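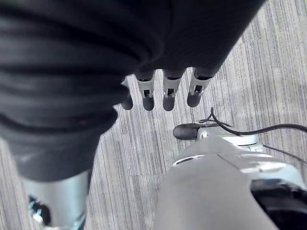 Ruth Heywood was already laughing when I got to her lab at Flunel. "You caught us on a glove day," she said, and went off to find me a chair.

I'd come to ask about her new result, which is all over my inbox (okay, two emails, but excited ones!). Her team wanted to know if a robot hand learns better when it practices against another hand. They ran 1476 trials, with and without a fabric cover, and the covered hand needed 300 fewer practice runs to get a steady handover.

"I bet against it," Ruth told me. "I thought the cloth would bunch up at the knuckles and ruin everything. I owe Thiện lunch."

Thiện Dương wrote the training code, and he's more careful about it. "We leave the fingertips bare, so the grip is the same rubber either way," he said. "What I think changed is the motion. The policy slowed down near contact. I can't prove that yet."

So how do you prove it? More trials, apparently, with 8 different fabrics, starting in February. I asked if they'd picked them out.

"Ruth has," Thiện said. "One is corduroy."

"It's a good corduroy!" she called from across the room.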